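3.2 Repair, deferral and the drawer 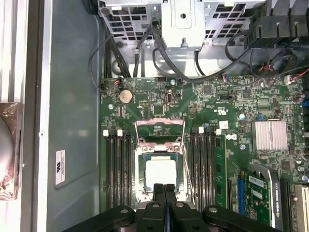 Figure 4. Processor seated in its socket, with the load plate raised.

The households in our study owned a great many things that did not work and very few that they were willing to call broken. A broken thing has to be dealt with. A thing that "needs looking at" can live in the hall cupboard through two changes of government, and in our interviews it frequently did. We call this condition deferral, and the rest of this section treats it as a stage of ownership in its own right, one that the repair literature tends to hurry past on its way to the workbench.

Desktop computers of the kind opened up in Figure 4 were the most respectably deferred objects in the sample. Participants spoke of them with a seriousness never extended to toasters. One retired surveyor had kept a tower under his desk for 12 years on the understanding that the tax records were "still in there", though he had since been audited without them. Another participant had moved house with hers twice and labelled the box both times. Asked what was wrong with it, she said it was the processor, then the power supply, then her brother.

Diagnosis of this sort did a fair amount of social work. Naming a part, whether or not it was the right one, turned neglect into a pending job. Ogbonna's earlier interviews with customers of the Pultport repair counter found much the same habit at the drop-off desk, where people apologized for a fault before describing it and usually described somebody else's theory. Our participants apologized less, being at home, but the theories were just as well travelled.

Cost entered these accounts late and behaved oddly when it got there. The Podari survey, which we used for recruitment, asked its 300 respondents to name the most they would pay to have a favourite appliance fixed. The median answer was 20 dollars, a sum at which the Pultport counter will look at your kettle but not touch it. The same people, interviewed in their own kitchens, told us with some pride that they were "not throwaway people". We see no hypocrisy in this. Keeping the kettle was the principle, and paying for it was a separate matter under review.

Storage, by contrast, was treated as free. Arnaud has argued that the spare drawer works as a household court of appeal, in which no object is ever finally sentenced. We would add that the court rarely sits. Of the deferred items recorded on our first visits in April, most were in the same place on the second, and several had been joined by their replacements. One Jestent blender had been deferred alongside the blender bought to replace it, also a Jestent, with the same fault. Its owner felt this was a strong argument for keeping both, for parts.

The exception was anything belonging to a child. A toy with a dead battery contact was opened the same evening, generally on the dining table and generally with the wrong screwdriver. Section 3.3 takes up the question of who holds the screwdriver.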